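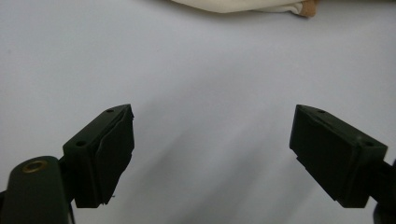 手持夹爪采集的示教数据,能不能不经过遥操作,直接用来训练机械臂的控制策略?

可以用,前提是三件事先处理好:图像与夹爪开合量的时间对齐、相机位姿的恢复,以及把动作写成相对末端坐标系的增量。三项中任何一项有偏差,训练损失照样下降,上机后却会在接触前的最后一段出错。

以上问答出自Drorden开放日上午场的提问环节。本文按参观顺序整理四月这次到访的记录,侧重软件部分,机械结构只在影响算法时提及。

一、数据接入

Drorden的操作数据组负责人Fung-ping Wu带队讲解。数据组的任务是桌面物体的抓取与整理,以布料等柔性物体为主。当前这一批数据共589条示教,经过筛选后进入训练的为436条。被剔除的部分主要有两类:位姿跟踪中断,以及开合量曲线与图像中指尖间距不一致。

接入程序名为Mok,是内部工具,命令行形式,没有图形界面。Mok读入视频流、惯性数据和开合量编码,先做时间对齐,再输出统一格式。对齐的做法是让操作者在每条记录开头快速开合两次夹爪,程序从图像中提取指尖间距的变化,与编码器读数做互相关,取峰值位置作为延迟。现场演示的一条记录,估出的延迟为19毫秒。讲解中提到,延迟按条估计,不使用全局常数,因为更换存储卡或固件之后该值会漂移。

我问到互相关在快速开合幅度不足时是否可靠。答复是峰值与次峰的比值低于阈值时,该条记录转入人工复核,不自动丢弃。阈值没有公开。

二、感知

桌面场景对视觉里程计并不友好。浅色、无纹理的台面占据大部分视野时,特征点数量骤降,能用的只剩台面上的阴影和远处物体的边缘。阴影会随夹爪移动,作为特征点属于错误约束。Drorden的处理是在前端加一层掩码,分为两部分:手指区域用固定模板,随开合量插值;阴影区域由一个小网络预测。掩码内的特征一律不参与位姿优化。

纹理过少时,系统退回惯性积分,并给该段位姿附上协方差。下游训练按协方差加权,协方差超限的片段截去,前后两段分别保留。现场放了一段回放,掩码打开前后的轨迹叠加显示。关闭掩码时,轨迹在接近目标的阶段出现明显横向偏移;打开后偏移减小,但竖直方向仍有缓慢漂移。讲解人员承认这一项没有解决,目前靠已知的台面高度做平面约束来压制。

布料的分割采用另一套模型,只输出轮廓和可抓取边缘的候选,不做完整的形状估计。对于布料遮住其他物体的情况,程序给出“内含未知物”的标记,规划层据此降低闭合速度。这一标记的误报率未给出,提问时的回答是仍在统计。

三、规划与控制

策略网络的输入为当前图像和最近若干步的相对位姿,输出一段动作序列,包含末端增量和目标开合量。执行时只取序列的前半段,随后重新推理,相邻两段之间做线性混合。底层是常规的阻抗控制器,与策略运行在不同的进程中,通过共享内存交换数据。策略进程超时,底层保持最后的目标位姿,并按固定斜率降低刚度。

比较值得记录的是“空走”阶段的处理。夹爪尚未接触目标、指间无物时,不同操作者的路径差异很大,直接模仿会学到平均路径,动作犹豫。Drorden把这一阶段交给传统规划器,策略只负责接近目标之后的部分。切换条件由感知层给出的目标距离决定,并设有滞回,防止在边界来回切换。

这种划分有代价。切换瞬间的末端姿态若不在训练分布之内,策略的第一段输出会有跳变。他们在训练数据中对起始位姿加入扰动,并重新计算对应的动作标签。Fung-ping Wu的原话是:“扰动加大以后,成功率先升后降,拐点要自己测,换一种布就得重测。”

四、工具链

下午参观的是标注与回放环境。回放工具由合作方Bitville开发,可以把图像、位姿、开合量和策略输出放在同一时间轴上逐帧查看。它支持按条件检索,例如列出所有“开合量不变而目标轮廓变化”的片段,用来查找滑脱。检索语句是一种简化的表达式,语法文档只有内部版本。

训练任务由Hustley的调度系统分发。每次训练保存代码版本、数据清单的哈希值和掩码模型的版本号,三者缺一则不允许部署到机械臂。此前曾有一次掩码模型更新后未重算位姿,新旧数据混用,排查花费较长时间,版本检查由此加入。

单元测试覆盖坐标变换和时间插值。测试用例中有一组专门检查四元数符号翻转,来源是早期的一个缺陷:插值时未取最短路径,末端在个别帧上绕远转动。

五、几点意见

接入和感知两部分的工程完成度较高,出错时能够定位到具体记录。规划与策略的切换逻辑依赖手工阈值,参数分散在2个配置文件中,命名不统一,后续维护会有困难。

另有一处未得到答复:按协方差加权后,低纹理片段在训练中的实际占比是多少。如果占比过低,策略在浅色空台面上的表现就缺少依据。会后已通过邮件再次询问,收到答复后补入本页。

回放工具的试用申请在Drorden前台登记,需注明所用数据格式。Mok暂不对外提供。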